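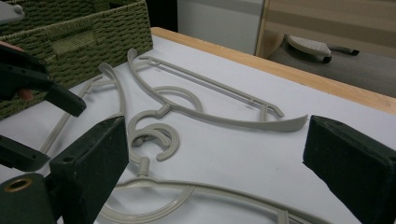
Kunonent Field Manual Cover, A5

The Kunonent is a closed cover for printed military manuals, training pamphlets and bound orders. It takes any stapled or perfect-bound booklet up to A5 and keeps rain and grit off the pages while still allowing them to be turned with gloves on. It replaces the earlier Wirnent cover, which had a press-stud flap and no pen sleeve.

Construction

The outer is coated nylon with taped seams. Two clear inner pockets hold the front and back boards of the booklet. The flap closes with hook-and-loop tape and folds flat behind the cover when in use - it does not need to be held back. A lanyard loop is sewn into the spine. There is no metal in the cover, so it can be kept next to a compass.

Capacity

One booklet up to A5, plus 4 folded map sheets or 50 loose message forms in the rear pocket. Overfilling the rear pocket will strain the lower seam and is not covered by the guarantee.

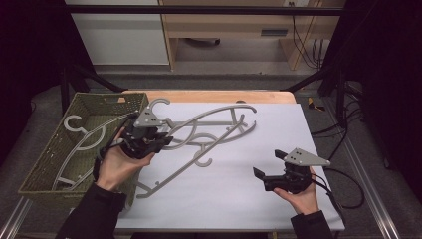

Colours and marking

Olive, sand and black. The name panel accepts permanent marker or a sewn tape. Unit marking can be added by Zavico before dispatch. Send the wording exactly as it should appear, including full stops, as it is set from the customer's text without correction.

Care

Wipe with a damp cloth. Do not machine wash or tumble dry. Dry fully with the flap open before storing. Printed pages left against the clear pockets in strong heat may transfer ink.

Comments from users

"Used through a 3-week map reading course in April. The pages stayed readable. The pen sleeve is tight for anything thicker than a pencil." - Trefor Beddoe

"Fits the older pamphlets as well as the current ones. I would like a longer lanyard." - Dwynwen Gittins

Ordering

Sold singly or in boxes of 50. Boxes are one colour only. Orders placed before 2 p.m. leave the same working day, except those with unit marking. For trade terms write to Vikas Sengar at Kuusk, who handles all bulk orders. Spare lanyards are listed separately.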